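Search reviews
Go

Parri P7 Toaster Oven
April - by the Flunau test desk

The P7 is the smaller of two countertop ovens Parri sells through Henau. Rated draw is 1,142 W. We ran it for 10 days on a shared kitchen circuit in Rindville.

Set to 350°F, the cavity settled at 342°F and held there through a full bake. Preheat took 7 minutes. The rear left corner browns faster, so turn the tray halfway. The timer dial is vague under five minutes - use a separate one for toast.

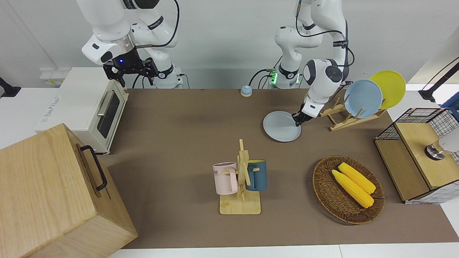

Cleaning

The crumb tray slides out from the front and fits in a standard sink. The rack does not come free without tilting. Grease collects along the lower door hinge and needs a narrow brush.

Contact | Copyright Flunau | Back to top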